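Zunlow Bread Knife – two months in

I bought the Zunlow bread knife in October after my old one finally gave up on a sourdough crust. It cost me $40, which felt like a lot for something with one job, but I make lunch for a houseful and I was tired of squashing every loaf I touched. My friend Najwa Yammine has the Plaron one and swears by it, so I borrowed hers for a weekend to compare.

First impressions: it's long, it's light, and the handle is a bit fat for my hand. Myrtle (my sister-in-law, tiny hands) hated it right away. I got used to it after a few loaves and now I don't think about it.

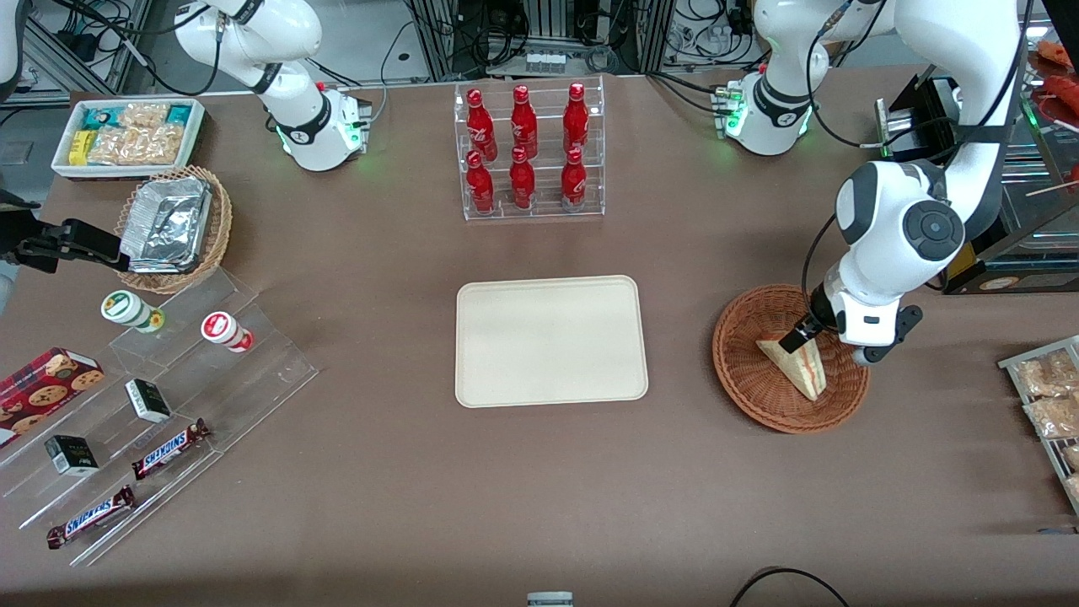
Soft bread is the real test for me, more than crust. Anybody can saw through a baguette, but a filled sandwich on pale, squishy bread will slide apart the second you push down. I cut mine corner to corner, and the triangles I want are like the one at the wicker basket there, with the reddish filling showing along the cut edge. The Zunlow gets me that on most days if I let the teeth do the work. With tomato I still have to go slow! The Plaron was a hair cleaner on tomato, I'll give Najwa that.

Now the gripes. The plastic sleeve it ships in cracked within 2 weeks, and the booklet says hand wash only – I've cheated and run it through the dishwasher a few times, and there's a little spot near the handle now. Sharpening is a pain too, like with any serrated knife.

Four stars from me. I'd buy it again, but I'd skip the matching board.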